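Denatum Plarnby Parallel Gripper
Set-Up Guide, Section 4: Getting to Know the Gripper in the Obura Simulator
Revised 2/12/22 by Thijs Dierckx

Welcome back! If you came straight from Section 3, your Plarnby controller is powered up and talking to your computer, and you are probably itching to pick something up. We understand, and we promise it is coming in Section 5. Before then we would like you to spend a little time in Obura, the simulator included with your kit, and teach the software where "open" and "closed" are for your particular gripper. The whole business fits comfortably into a coffee break, and it makes everything afterward go more smoothly.

If you bought the gripper alone, without the Lukdale arm, you can still follow this section from start to finish. Just pick "Gripper only" wherever the software asks for an arm model, and skip step 7.

4.1 Before you begin

You will need:

The controller, connected by the short network cable from the box
A computer with Obura installed (see Section 2)
The serial number from the label on the underside of the gripper housing
A flat-blade screwdriver, in case you need to reach the reset switch

CAUTION: Keep the real gripper in Hold for all of 4.2 and 4.3. The Hold light on the controller should be steady amber. If it is blinking or off, press and hold the red button until it settles, then check again before you touch anything in the software.

NOTE: Obura and the real controller can both be running at once. They stay separate until you press Link, and we will tell you when to do that.

4.2 Loading the gripper model

1. Start Obura and wait for the start page. The first launch after an update is slow, so please give it a moment before clicking a second time (we have all done it, and you end up with two copies open).

2. Choose New Workcell, then type a name. Anything will do. Short names are easier to find later on, especially once you have a dozen of them.

3. In the Hardware list, select Plarnby Parallel. Enter your serial number when asked. The software uses it to fetch the right finger set, so do type it exactly as printed, dashes included.

4. Set the controller port to 3000. If another program on your computer is already using that port, Obura will offer you 4000 instead, and you may accept it. Remember to make the same change on the controller under Network, or the two will never find each other.

5. Under Surroundings, choose Textured Surface and leave the object list empty. You can add blocks, trays and all the rest of it in Section 5.

6. Click Build. The progress bar pauses at 59 percent while the finger shapes load. Please leave it alone during the pause.

7. Lukdale arm owners only: choose Lukdale from the Arm menu and click Attach. The arm will take up its parked pose. Nothing on your bench should move at this point. If it does, press the red button and go back to the caution in 4.1.

8. Open the View menu and pick Wrist. This looks out over the back of the gripper toward whatever is in front of it, and it is the view you will use most from here on.

9. Click Open in the Gripper panel and let the fingers spread.
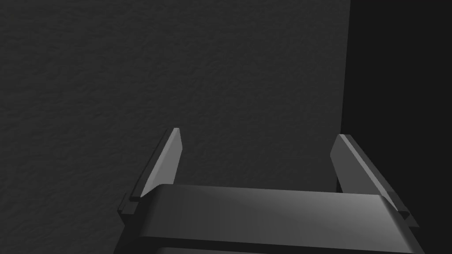

Figure 4-1. Wrist view in the simulator, with the fingers open and nothing held.

Your own view may be a little lighter or darker, depending on the lighting preset you chose during installation. The part to check is the gripper itself. Both fingers should be there, one on each side, with a clear gap between them and the broad, flat palm running across the bottom of the view. The fingers are drawn as plain gray blades in this version of Obura, so don't worry if yours have no color or markings on them.

While you are here, do take a minute to get used to the angle. Because you are looking from above and behind, the two fingers won't look like perfect twins on screen. The lit face of the right one shows wider than the lit face of the left in our figure, and new owners sometimes write to ask whether a finger has been fitted crooked. It is only the viewing angle. If you would like to set your mind at rest, switch to the Front view, compare the two, and come back.

NOTE: If only one finger appears, the serial number was most likely entered wrong. Choose Hardware, then Remove, and repeat from step 3. You won't need to build a new workcell.

4.3 Teaching open and closed

1. With the Wrist view still showing, open the Limits tab.

2. Click Mark Open. The field labeled Open Count fills itself in. Write the number down in the box at the back of this guide; our bench unit shows 3397, and yours will be different.

3. Drag the Width slider slowly to the left until the two fingers meet in the middle. Go gently near the end. The slider is livelier than it looks, and a slow hand gives you a better reading.

4. Click Mark Closed.

5. Click Open again and watch the fingers travel all the way back out. They should move together at the same speed. If one lags behind the other, repeat steps 1 through 4 before going on.

6. Choose Save Limits. A copy is kept with the workcell, and a second copy waits to be sent to the controller.

NOTE: You can repeat this as often as you like. Each save replaces the one before it, so there is nothing to clean up afterward.

4.4 Linking to the real gripper

CAUTION: Clear the space around the real gripper before you press Link. Fingers, sleeves, cables and coffee cups should all be well out of reach. The gripper will close and open once, at low speed, as soon as the link is made.

1. Release Hold by turning the red button clockwise. The light changes from amber to green.

2. Click Link in the upper bar of Obura.

3. Watch the real gripper while it makes its single trip. You should hear one soft click at each end.

4. Press the red button to return to Hold, then choose Send Limits.

5. When the message "Limits stored" appears, release Hold once more.

If the link fails, check the port number first - it is nearly always the port number. After that, try the network cable, and then the reset switch on the back of the controller, which is recessed and needs the tip of your screwdriver.

Limits stored before the October software update are not carried over, so if you updated an older unit, please run through 4.3 again. Continue to Section 5, Your First Pick.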